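The House Rules for a Robot Arm, According to the Person Who Wrote Them

I'd been trying to get Aitana Robles to sit down with me since spring. She runs the picking cell at Grundeck, a small lab that tests robot arms on household clutter, and she's the author of a nine-page document called the bench rules. People pass it around. I've had it forwarded to me three times by folks at three different companies, once with coffee on the scan (don't ask me how you forward a coffee stain, but there it was).

We finally met in November, in the lab kitchen, and she'd brought a printout with her own corrections all over it.

"It started as one page," she told me. "It was basically 'please put the pendant back where you found it.' Then Benedikt joined and he writes everything down, so now it's nine."

Benedikt is Benedikt Gerlach, who came over from a packaging firm, Ostermann, and has spent a good part of his life around factory cells. I asked Aitana whether the factory rules just carried over. She laughed at me a little.

"Some of them do. Nobody goes in the reach while the drives are on, that's the same everywhere. Slow speed for a new program, same. But in a factory you know what the part is. We don't know what the part is! The whole point is that we don't know."

What goes in the bin

The section I wanted to talk about most was the one on objects, because I find it weirdly charming. You'd expect a safety document to be all fences and stop buttons, and then you hit two full pages about toys and cutlery.

The rule is that every session starts from a mixed set: something soft or rounded, something long and thin, something with a hinge, something shiny. No glass, no blades, nothing with a loose battery. The library has 300 items in it, and each one has a number on a card in a drawer.

"People bring things from home and I love that, I really do," Aitana said. "But it has to get a card first. We had a run of 1000 picks where one object didn't have a card, and when we went back to compare it with the earlier run, well, what do you compare it with? We threw the whole thing out. I was not fun to be around that week."

I asked if people really stick to it. "Mostly," she said, and then, after a bit, "Ilse does."

Ilse Reinholz wandered in around then for tea, and confirmed that she does. Her own addition to the rules is that you don't arrange the bin. You tip the things in and you leave them. If the stapler ends up against the wall, that's where the stapler lives today.

"Everybody wants to help the arm," Ilse said. "You see a fork lying flat and your hand just goes to it. The rule is there for my hand."
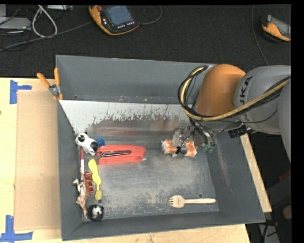
Who holds the pendant

This part got a bit heated, in a friendly way. The rules say one person has the pendant for a given arm and that person does nothing else. No phone, no notes, no chatting with visitors (I felt seen). If they need to write something down, they stop the arm first.

Benedikt, who'd joined us by now, thinks it should go further. He wants a spoken handover every time, with both people saying which arm they mean. Aitana thinks that's fine for two arms and silly for one.

"It's never silly," said Benedikt.

"It's a little silly," said Aitana.

They've settled on a spoken handover whenever more than one pendant is switched on. It's in the printout, in pen, and she says it'll be typed up before the next version goes out.

There's also a limit of 28 minutes at a stretch before you swap. I wondered why it wasn't a nice round thirty, and the answer is that they tried thirty and people kept running over, so they took two off. I've been using this on my own meetings ever since and I can report mixed results.

Tape, cables and other small stuff

The last pages are what Aitana calls housekeeping, and she admits they get read the least. Taped marks on the table don't get moved without a note in the log. Cables get checked through the full swing of the arm before a run, by hand, with the power off. Grip coverings get looked at every morning and replaced when they start to wear through.

"If I could keep only one page, I'd keep that one," she said. "The big scary rules, people remember those. It's the cable check they skip when they're late for lunch."

She's now working with Sabine Tiedemann at Anderby on a shorter version for schools and hobby groups, with the object cards left in and most of the drive stuff moved to the back. I asked when it would be ready and got a long look from both of them. Spring, maybe. Benedikt is reviewing it, so it may also be nine pages.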